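**Review: Kukadex grasp-transfer package, release 2**

We ran the Kukadex package on our own bench from August on, after reading the method paper by the Brandão group. The claim is narrow: a grasp policy trained on clean rigid objects should transfer to worn, glossy or partly damaged ones without new demonstrations, provided the wrist view is used both at contact and during free motion. Most earlier work drops the free-motion frames. Kukadex keeps them and trains a second head to predict whether the hand is loaded.

Installation took 2 days, most of it spent on the calibration routine. The documentation assumes you own a Zolton mount and says little about anything else. Our mount is different, so the wrist offset had to be entered by hand in a file that the manual mentions once, in a footnote.

The test protocol was simple. We ran 100 trials per condition: one with intact labels, one with torn labels, and one with the load head switched off. Failures were logged as slip, missed contact or false load. The policy was not retrained between conditions.
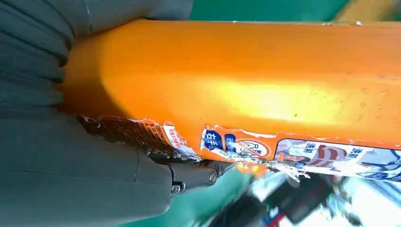 Wrist view, bottle held in the gripper. The next one is also a wrist view, with the hand partly open.
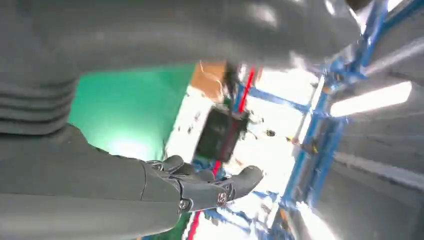
The load head matters more than the grasp itself, in the view of Aicha Hegazy, who would have liked the ablation to run on a second arm before anyone quotes it. On her reading, a head that has only seen one background may be learning the room. I think the objection is fair, and the package offers no tool for checking it.

With the load head off, we logged 35 failures. With it on, same objects and same lighting, there were 13. The torn-label condition gave the same 13, a closer match than I expected. Nearly all of the remaining failures were slips, and I would look at finger pressure before touching the network.

Weak points:

- Glare is handled by random brightness shifts only. Strong local highlights still upset the load estimate.
- The logger writes one file per trial and has no index.
- Reverting to an older checkpoint resets the wrist offset - check it every time.

The Eston baseline is easier to set up and has better plots, but it treats free motion as noise and gives no load signal. For a lab that only needs pick success on new, clean objects, it is enough. For worn packaging I would use Kukadex, with the brightness settings raised and the offset file kept under version control.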